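Search this site Search Go

Ticket 52: Grave calendar shows the wrong dates for the November remembrance week
Status: Resolved
Opened by: Aroha Mudgway
Handled by: Ruaridh Gunn
Product: Lubis family calendar, Mimalham parish edition

Aroha wrote:

Hello! First of all, we love the calendar. My aunts in Oltumton have started using it to work out who brings flowers to which grave, and it has saved so many phone calls (you have no idea how many phone calls). One problem, though. Our remembrance week should start on the first Sunday in November and run for seven days. The calendar gives us eight, and the candle evening shows up twice. I've deleted the extra one and it keeps coming back. Could you take a look?

Ruaridh replied:

Hi Aroha, what a great use for it! Deleted events that return usually come from a second calendar feeding the first. Could you open Settings, then Sources, and tell me what's listed?

Aroha wrote:

Two things! "Mimalham parish" and "Helex import". The Helex one must be from my cousin, who typed up all my grandmother's old notes before the last reunion. There are 99 entries in there, with birthdays, death anniversaries, the soup recipe (filed under a date, don't ask) and the candle evening. I don't want to lose any of it.

Ruaridh replied:

You won't lose any of it, and I'm very glad somebody typed those up! I found the cause. Your grandmother's notes count the eve of the week as its first day, and the parish counts from the Sunday morning. Lubis joined the two and made eight days. Both are right in their own way. Please try these steps:

1. Go to Sources and choose "Helex import". Click Save a Copy before you change anything. The limit is 3,000 entries, so yours will fit easily.

2. Open the remembrance week in that source and change "Starts" from Eve to Morning. Leave the length at seven days.

3. Find the candle evening in the same source and tick Link to Parish Event. Don't delete it. Linked events show once and keep the notes from both sides.

4. Press Refresh on every device that shares the calendar. The week came up right for me in 20 seconds.
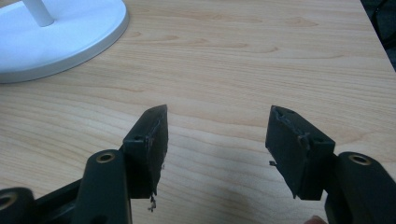
5. Look at the week on a phone that hasn't been signed in lately. If it still has eight days, sign out and back in on that phone.

Aroha wrote:

It worked!! Seven days, one candle evening, and my grandmother's note about bringing extra matches is right there underneath it. Step 5 was needed for one aunt, who had been signed in since we set the thing up. She wants the eve kept somewhere, though, as that's when she always sweeps the graves. Can I add it by itself?

Ruaridh replied:

Yes, please do! Add a one-day event called Eve, set it to repeat every year, and pick "day before" with the remembrance week as its anchor. It'll move along with the week from year to year. I've added the eve question to our help page too, so thank your aunt for me.

Aroha wrote:

Done, and she's delighted. You can close this one. Thank you so much!

Closed June 2019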